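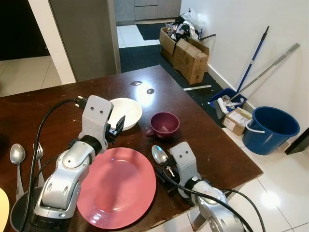
Figure 1. Pink plate and white bowl on the dark table.

Save Points and Player Behaviour in a Short Role-Playing Game
Final Report, Senior Project in Interactive Media

Submitted 2019-01-03
Project team: Sulastri Wibisono, Lieven Vermeulen, Ayten Yalçınkaya
Faculty supervisor: Hui-mei Lu

Summary

The project team designed and built Gesstead, a turn-based role-playing game in three chapters, in order to examine how the placement of save points affects the way players explore. Two versions were prepared. In the first, progress could be recorded only at fixed shrines. In the second, it could be recorded from the menu at any time outside battle. Sixteen participants played the game under observation, and the save log from all sessions contained 284 entries. Players of the fixed version explored fewer optional areas in the first chapter but reported a stronger memory of the places where they had stopped. The team recommends a mixed system for any further development of the title.

1. Background

Role-playing games released for early home consoles commonly restricted saving to inns, churches or marked locations. Memory was limited, and designers also came to use the restriction as a means of pacing. A safe room placed ahead of a difficult encounter served as a warning to the player. Later titles have tended to offer automatic or unrestricted saving, and the older arrangement is now often regarded as an inconvenience.

The team's interest in the question arose during the second-year design studio, when Ms. Wibisono and Mr. Vermeulen submitted a small dungeon crawler titled Sovasach. Classmates who tested it were divided on its save system, which had been adopted for technical reasons and had received little thought. Comments ranged from strong approval to a request that it be removed altogether. The present project was proposed the following April as a more careful treatment of the same subject.

2. Design of the Game

Gesstead follows a courier who must carry a sealed letter across a flooded valley. The first chapter takes place in the village of Chala, the second along the causeway, and the third within the tower at its far end. Battles are turn-based and use a party of up to three characters. The player's resources are deliberately modest. Healing items are sold only in Chala, and carrying capacity is small enough that a choice must be made before each departure.

Shrines were placed according to a simple rule: one at the entrance to each chapter, and one immediately before the chapter's principal battle. Additional shrines were considered for the causeway, where the distance between safe points is greatest. They were omitted after the supervisor advised that the two versions should differ as clearly as possible.

Original music was supplied by Barnabás Gulyás of the Faculty of Music. The shrine theme is a slow arrangement of the melody heard in the opening sequence, and it plays only while the character stands within the shrine's circle of light. In the menu-save version the shrines remain in place and the theme still plays, but they have no function beyond decoration. It was decided to retain them so that the maps would be identical.

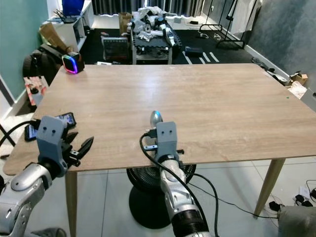
Figure 2. Light wood table with a silver egg-shaped object.

3. Production

Programming was led by Mr. Vermeulen and map design by Ms. Wibisono. Ms. Yalçınkaya prepared the dialogue, the item descriptions and the observation forms. The battle system was adapted from code written for Sovasach, although more of it had to be replaced than the original schedule allowed for. In particular, the earlier program stored the state of the party but did not store the state of doors and chests. Under menu saving this permitted a player to open the same chest repeatedly, and the fault was not discovered until internal testing of the second chapter.

Correcting the fault delayed the tower maps. One floor, a library with a sliding-shelf puzzle, was removed from the final build as a result. References to the library remain in two lines of village dialogue, and several participants searched for it. The team acknowledges that this may have lengthened their time in the third chapter.

Character portraits were drawn by Ms. Yalçınkaya using a restricted palette of muted blues and ochres. The portraits for the ferrywoman were redrawn late in the term at the suggestion of the supervisor, who found the character's age unclear.

4. Method

Participants were recruited by notice in the Hollitz Building and assigned evenly to the two versions. All had completed at least one commercial role-playing game. Each played alone, with one member of the team seated behind and to the side. No hints were given except where a fault in the program prevented further progress.

The game recorded the location of every save, the state of the party at that moment, and every optional room entered. On completion, participants were asked to draw a map of the valley from memory and to mark on it any location they considered safe. A short interview followed.

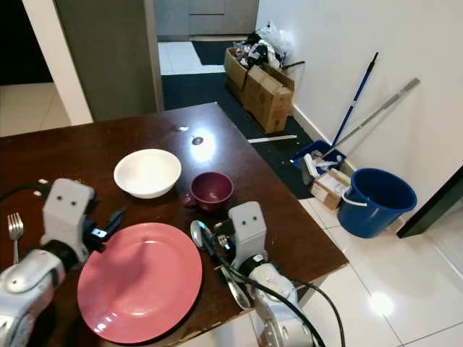
Figure 3. White bowl, maroon mug and pink plate.

5. Findings

Of the 284 saves recorded, the large majority came from the menu-save version. Many were made in immediate succession, sometimes without the character having moved. When asked about this in the interview, participants described it as a habit carried over from other games.

Players of the fixed version were more cautious in Chala and on the first part of the causeway. They returned to known shrines before entering optional rooms, and several abandoned a side path altogether when their healing items ran low. By the third chapter the difference between the groups had narrowed considerably.

The drawn maps produced the clearest contrast. Those who had used the shrines placed them accurately and often drew them larger than the surrounding buildings. Those who had saved from the menu seldom marked them. Some of the same participants nevertheless recalled the shrine music and could hum part of it.
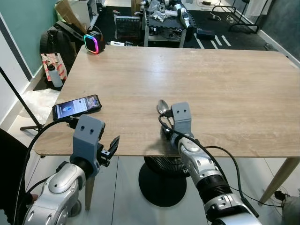 Frustration was reported in both groups, though from different sources. In the fixed version it followed defeat on the causeway, where a considerable distance had to be walked again. In the menu-save version it arose chiefly when a participant had saved with a weakened party and no means of recovery, and was obliged to restart the chapter.

6. Limitations

The number of participants was small, and all were students of the same institution. The presence of an observer may have encouraged persistence that would not occur at home. The team also notes that Gesstead is considerably shorter than the games to which it was compared in the interviews, and that habits of saving may change over a longer work.

7. Recommendations

The team recommends that shrines be kept as the permanent form of saving and that a temporary suspend function be added to the menu, erased upon loading. One further shrine should be placed at the midpoint of the causeway. The library floor should either be restored or its mentions in the village dialogue deleted.

Acknowledgements

The team thanks Hui-mei Lu for her supervision, Barnabás Gulyás for the score, and all participants for their time. The source files, observation forms and save log have been deposited with the department office and may be consulted on request.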